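Marnstead Furniture Oil: Frequently Asked Questions

Which tables can I treat with your oil?

You can use it on any bare wood table indoors. If the table has lacquer or varnish on it, the oil cannot go inside the wood and it will stay sticky. Please remove the old finish first.

How much do I need for one table?

One can is enough for a table of normal size, two coats. If your table seats more than 7 people, please order two cans.

Will the oil change the color?

Yes, a little. Pale woods become more warm, and the lines of the grain become stronger. We suggest to try it first on the bottom side and wait one night.
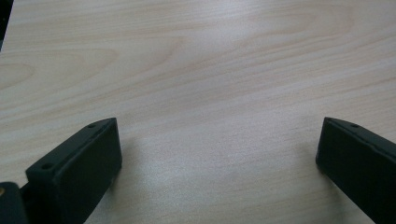 How long must I wait before I use the table?

You can put light things on it after one day. For hot plates and water, please wait 7 days. In winter it can take longer if the room is cold.

What do I do with the used cloths?

Please be careful with this. Cloths with oil can start to burn by themselves. Put them in water, then lay them flat outside until they are dry. Do not throw them in the bin in a ball.

Do you send to other countries?

At the moment we send only from our shop in Lusthorpe to addresses in the same country. We stop all orders for two weeks in July.

My can arrived with damage. Who can help me?

Write to Jingyi Qin with your order number and she will send a new one. For questions about old or valuable furniture, ask for Tibor Kiss.

Last changed: October 2, 2023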